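La couverture, petite encyclopédie personnelle d'un objet qu'on ne regarde plus

Définition, d'abord, puisqu'il en faut une

Une couverture est une grande pièce d'étoffe, presque toujours rectangulaire, qu'on étend sur un lit ou sur soi pour garder sa chaleur. Voilà, c'est dit. Le reste est affaire de vocabulaire, et croyez-moi, on peut s'y perdre (je m'y perds depuis des années, avec beaucoup de plaisir). Le drap touche la peau, la couverture vient dessus, le couvre-lit vient encore au-dessus et sert surtout à faire joli. Le plaid, lui, vit sur le canapé. La couette a bousculé tout ce petit monde en prétendant remplacer tout le monde à la fois, et chez moi elle n'y est jamais arrivée.

Le mot vient du verbe couvrir, lui-même du latin cooperire. Rien de très romanesque. Les noms régionaux sont bien plus amusants : la courtepointe, d'abord, qui n'a rien de court (le début du mot vient de l'ancien français coute, le matelas, c'est le même mot que couette !), puis le boutis provençal, la catalogne des Québécois, tissée avec des bandes de vieux tissus. Ma grand-mère disait tout simplement « la laine ». « Mets la laine, il va geler. » J'ai mis longtemps à comprendre que dans les autres maisons on employait un autre mot.

Pourquoi ça tient chaud

Une couverture ne chauffe pas. Elle retient de l'air, et l'air immobile conduit très mal la chaleur. C'est notre corps qui fait tout le travail, l'étoffe se contente d'empêcher le résultat de filer. De là vient qu'une couverture légère mais gonflante peut tenir plus chaud qu'une couverture lourde et tassée, et que deux fines superposées valent souvent mieux qu'une seule épaisse : il y a de l'air entre les deux.

La laine a pour elle l'ondulation de sa fibre, qui ménage une foule de petites poches, et cette faculté assez extraordinaire d'absorber de la vapeur d'eau sans paraître mouillée. Le coton respire bien, se lave sans façons, mais il s'aplatit. L'acrylique et le polyester sont légers, bon marché, sèchent vite, et vous envoient parfois une petite décharge en plein hiver – mon chat ne leur a jamais pardonné.

Il y a aussi le poids, dont on parle beaucoup depuis quelques années avec les couvertures lestées. Je ne me prononcerai pas sur leurs vertus, je n'y connais rien. Je constate seulement que j'ai toujours mieux dormi sous quelque chose qui pèse un peu.

Les armures et les reliefs

On range les couvertures tissées selon leur armure, c'est-à-dire la façon dont les fils de chaîne et de trame se croisent. La toile est la plus simple, un dessus, un dessous. Le sergé donne ces fines diagonales qu'on connaît par les jeans. Le nid d'abeille creuse de petites alvéoles carrées, très agréables sous la main, et qui rétrécissent au premier lavage d'une manière qui surprend toujours. Le piqué rassemble deux épaisseurs et fait des bosses. Et puis il y a les étoffes à points relevés, obtenues au tissage ou ajoutées ensuite, par nouage, par touffetage, par gaufrage pour les synthétiques.

Une fois tissée, la laine est souvent foulée, autrement dit malmenée dans l'eau chaude pour que les fibres s'accrochent, puis grattée pour faire lever le poil. On utilisait autrefois des têtes de chardon, le chardon à foulon, montées sur des cadres. J'en ai tenu une dans la main à l'atelier El Idrissi, où l'on m'a laissé essayer sur une chute. J'ai fait un trou. On a été très gentil avec moi.

L'atelier El Idrissi et la maison Trelik

Je ne connais bien que deux endroits, je parlerai donc de ceux-là, et tant pis pour l'équilibre de l'article.

L'atelier El Idrissi travaille encore sur des métiers à bras. Magdy Kabbaj, qui m'y a reçu un mois d'août étouffant (drôle d'idée que d'aller toucher de la laine en août, je sais), y tient à jour un cahier de motifs qui en compte 108. Certains n'ont pas été tissés depuis longtemps. Il les recopie quand même, au crayon, case par case, et quand je lui ai demandé lequel il préférait, il a tourné les pages un bon moment avant de me répondre que cela dépendait de la laine.

Trelik, c'est tout autre chose : des métiers mécaniques, du bruit, de longues pièces écrues qui sortent d'un seul tenant et qu'on coupe ensuite. Leur modèle le plus ancien encore au catalogue s'appelle la Posside, une couverture de laine toute simple, bordée d'un galon. Elle porte la référence 554, et les habitués la commandent par son numéro. « Une 554 en double », ça se dit très bien là-bas. Je possède la mienne depuis 21 ans et le galon a été refait.

Les usages qui n'ont rien à voir avec le sommeil

Une couverture sert à tout, et c'est sans doute ce que j'aime le plus chez elle. On y pique-nique. On y emballe une armoire pour le déménagement. On la cloue devant une porte qui laisse passer l'air, on la roule en boudin au bas de la même porte. On en couvre les chevaux, les pianos, les pommes de terre quand la cave menace de geler. Les musiciens amateurs en tapissent un placard pour y enregistrer leur voix, et cela marche plutôt bien.

Et puis il y a la cabane, bien sûr ! Je ne connais pas d'enfance sans cabane de couverture, tendue entre deux chaises, coincée sous des dictionnaires, effondrée juste au moment où l'on avait enfin apporté le goûter. La nôtre exigeait la couverture beige du lit de mes parents, la seule assez grande, et il fallait négocier.
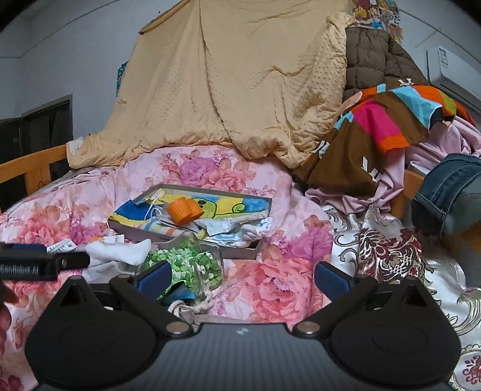 La négociation portait surtout sur la remise en place. Ma mère voulait les coins bien bordés, mon frère et moi étions partisans du gros tas au milieu, et l'on finissait par transiger avec un lit à peu près plat dont un côté traînait par terre. J'ai gardé de cette époque une vraie tendresse pour les lits mal faits, et une incapacité complète à réussir un coin d'hôpital (le pli en biais qu'on rabat sous le matelas). Je vous renvoie aux manuels, ils l'expliquent très bien, je n'y arrive toujours pas.

L'entretien

La laine se lave rarement. On l'aère, on la secoue, on la laisse dehors par temps humide et doux, et elle se défait très bien de ses odeurs. S'il faut vraiment la laver, eau froide, lessive douce, pas de torsion, séchage à plat. La machine n'est pas interdite si elle a un bon programme laine – la mienne n'en a pas, et j'ai fait d'une belle couverture un excellent tapis de chat.

Le coton supporte presque tout. Les synthétiques supportent la machine mais craignent le fer et le sèche-linge trop chaud, qui leur donnent cette main rêche qu'on ne rattrape pas.

Pour les mites, je n'ai pas de remède miracle. La lavande parfume surtout l'armoire. Le cèdre perd son odeur et il faut le poncer de temps en temps. Ce qui fonctionne, c'est de ranger propre, dans une housse fermée, et de passer les pièces suspectes au congélateur pendant deux bonnes semaines, dans un sac bien étanche. Prévenez la famille avant.

Réparer

Une couverture trouée se reprise avec un fil de même grosseur, en refaisant patiemment la toile. On peut aussi assumer la réparation et choisir une couleur qui tranche, ce que je fais de plus en plus. Pour un bord effiloché, un point de feston suffit (en anglais il s'appelle blanket stitch, le point de couverture, et je trouve cela très juste). Pour un galon usé, on découd l'ancien, on plie le nouveau à cheval sur la lisière, on bâtit, on coud. Le mien est un Grollden en coton, acheté au mètre. Il est un peu trop clair et je m'y suis fait.

Voir aussi : courtepointe, édredon, plaid, foulage, chardon à foulon.

Article revu le 12 juin 2020.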